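The Back Bedroom at Sallirstead: A Gallery

2024-12-19
By Iddrisu Adjei

Well, it has been a long while between posts, and I can only blame the spring, which went by in a blur of paint tins and furniture deliveries. A good many of you wrote after the October update wanting to know how the guest room was coming along (thank you, they were lovely messages and I will get to all of them), so I've put together a little gallery page for it. It's a modest room at the back of the house. My sister-in-law stays in it when she's down, and so does anyone else who has had one glass too many to drive home, and I've become fonder of it than I ever expected to be of a spare room.

When we bought Sallirstead the back bedroom was where things went to be forgotten. There was a treadmill, there were 57 flattened moving boxes (Elikem counted them, out of spite I think, when I said there were hardly any), and there was a wardrobe so big that the door only opened halfway. It took us most of a weekend to get everything out to the carport, and then another week of stepping around it in the carport. I do remember standing in there afterwards with a cup of tea and thinking what a decent size it was!

The bed came first. We went for an upholstered base in grey, mostly for the sake of my shins, which had suffered years of a timber frame with corners like axe heads. The headboard is dark and I was nervous about it in such a plain room, but it gives the pillows something to sit against and I've stopped fretting. One grey pillow, one white, and a white duvet over the lot. I know white bedding is asking for trouble in a house with visitors and red wine, but it washes, and there's nothing nicer to climb into at the end of a long drive.

Next to it is the little wooden nightstand, which I love out of all proportion. It's a warm honey-brown with a white drawer front and an open cubby underneath for a book or your specs. Elikem Agbeko found it for 80 dollars and carried it in under one arm as though it weighed nothing. The lamp on top has a brass base and a pale grey shade, and it throws a lovely soft light of an evening. We leave a cable there as well, for whoever has turned up without one.

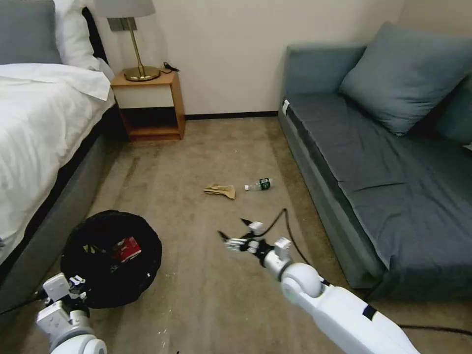
The sofa was the big argument of the whole project. I wanted an armchair and a footstool, and Elikem wanted somewhere a person could properly lie down with the cricket on the radio. He won, as he generally does when he is the one with the measuring tape. It's a blue-grey one with a long flat seat and a low back, and it sits right against the wall across from the bed. With the big throw pillow in the corner you can stretch your legs out and be quite happy for an afternoon. I've had several excellent naps on it, all in the name of research.

I dithered over the shop names for ages, by the way, so to save you asking: the one we nearly bought was called the Brusivska, which was gorgeous and much too deep, and the one after that was the Belska, which was the right depth and the wrong green. Both of them would have meant a 7 week wait. Ours was on the floor of the showroom and home with us by the Saturday.

The walls are a plain off-white, and we kept the thin dark baseboard that runs along the bottom. I had grand plans for a feature wall in something called Ông, a deep tea colour that looked wonderful on the sample card and rather like gravy once we'd brushed out a patch. Two coats of off-white later we were back where we started, and I'm glad of it. The room gets its sun late in the day and the pale walls make the most of it.

As for the carpet, we've left it alone for now. It's beige, it has its faint streaks and its worn patches, and it has obviously had a long life under other people's feet. A fellow quoted me 90 dollars to clean it and I may well take him up on that in the new year. New carpet can wait until we've done the hallway, which is a whole other story and probably a whole other page.

Still on my list are a proper hook for the back of the door, a small rug to go between the bed and the sofa, and a second lamp if I can find one with a bit of brass in it. Elikem says the room is finished. I'll pop some more pictures up once the rug has arrived.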